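Workshop Tips: Good Practice for Bin Picking at the Bench

Flurkberg shop notes, revised 5/7/23

These notes cover small arms working over a metal bin on a bench. They apply to picking mixed household objects at low speed. Heavier arms and fenced cells have their own sheet.

Securing the bin. Clamp the bin before powering the arm. A bar clamp over a wall or divider holds well if the pad sits flat on the metal. Push the bin by hand from two sides. If it shifts, re-clamp and check the zero position again.

Marking the bench. Put blue tape at the corners where the bin belongs and replace it when the edges lift. Do not trust old stains or pencil marks.

Loading the bin. Keep the load small and the objects different in shape. Leave space between most of them, but let one pair overlap - a gripper that only meets separate objects has not been tested. Thin items belong on the list too. Remove anything with a sharp edge or a loose battery cover.

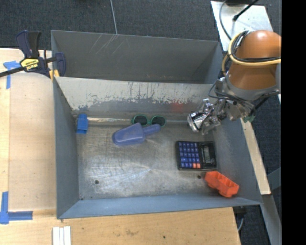
Gripper over the front compartment, with sunglasses, scoop and calculator on the floor of the bin.

Shiny surfaces. Bare metal floors throw reflections that a vision system can read as edges. Run 12 picks under the normal lights, then 12 more with the nearest lamp off. If the results differ, move the lamp before changing any settings.

Cables. Tie cables to the arm with enough slack for full wrist rotation. Turn the wrist slowly through its range and watch the loop at the collar. Nothing should drag on the bin wall. Check ties every 27 hours of running time.

Clearance. Set the travel height from the tallest wall, including any clamp handle, and add 2 inches. The Skoltamska checklist measures from the bin floor instead - convert before copying its numbers.

Hands. Stop the arm before reaching in. A paused program is not a stop. Press the button, wait for the light, then reach.

Log. Write down each missed pick with the object and its position. After 17 misses on the same object, inspect the fingertips for wear. Log sheets from before April use the old column order.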